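The Second Pair of Hands

At the Tessier refurbishment plant in Trernulport, a retired office computer used to pass through one person's hands from start to finish. A technician opened the case, took out the parts worth saving, checked them and signed the sheet. That arrangement lasted 15 years. In February, the company began moving part of the work to robotic cells supplied by Dindura, and the 88 people on the floor have been adjusting to it since.

Management chose to begin with the processor. The part is small, holds its resale value and is easily spoiled by a careless grip. Technicians removed as many as 162 of them in a shift during busy periods, and complaints of sore wrists and tired eyes were common, according to Josiane Caron, who oversees health and safety at the plant.

"We did not start from the question of how many jobs a machine could do," Ms. Caron said. "We started from the injury log."

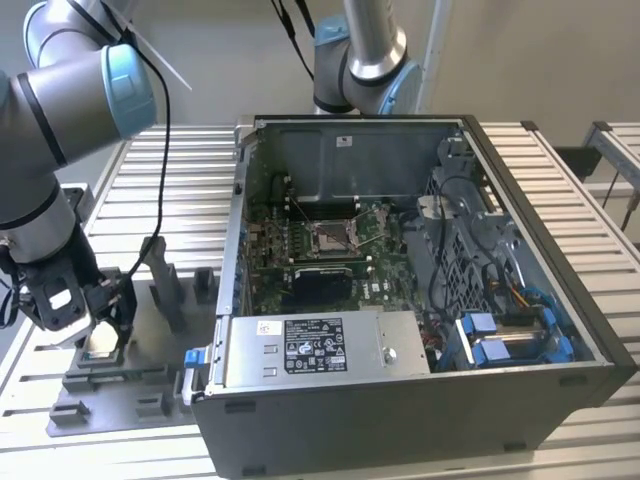 Ruda Quarterly | Volume 5 | Page 15

With the side panel off and the tower on its side, the processor socket can be reached from above. One arm carries the chip in a two-fingered gripper to a gray fixture tray beside the computer. A second arm shares the cell. Desktop towers differ a good deal in layout, and a cell must be taught each new model before it can run.

The teaching falls to the technicians. Lionel Delorme spent years at a bench with a screwdriver and now writes the handling steps for the cells. He receives a higher rate of pay, and he has less company. "At the bench you talked all day," he said. "Here I talk to a screen, and then I go and find someone at lunch."

Others have been slower to welcome the change. Karla Medrano, who represents the floor staff, negotiated a written commitment that no position would be cut during the first year of operation. She would like a longer one. She also asked that training take place in paid hours, and the company agreed.

Inspection remains with people. Each processor goes to a bench where it is examined under a magnifier, and any doubtful part is set aside for a senior technician. Quentin Pons, the plant manager, said there are no plans to alter that step.

Jacqueline Rey, who has worked in inspection longer than anyone else at the plant, was consulted on the height of the new benches and the placement of the lamps. Her requests were adopted, except for a window. The matter has been referred to the building's owner.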